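Reading time: 2 minutes

The back room floor, 27 May 2026

Yu-na Cheon has wanted this floor swept since November, when it became the place where things go to be forgotten. The tiles are pale beige and forgive nothing — least of all a dropped wrapper. Ye-ji Nam still maintains that it only needed airing. 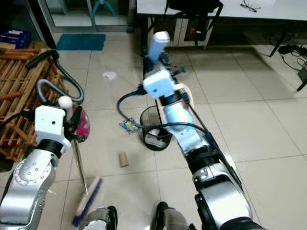
Bin, wrapper, one cardboard tube standing to attention. 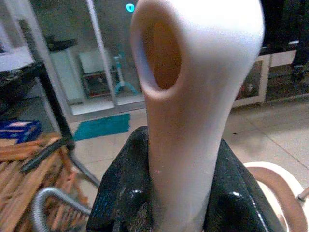

An off-white spout sort of thing, with the turquoise mat behind.
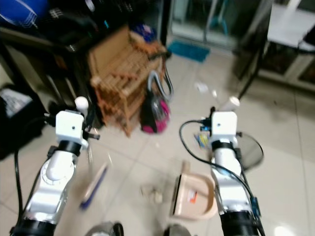

Last picture: the small brush, blue bristles and all.

Contact | © Bromitz | Back to top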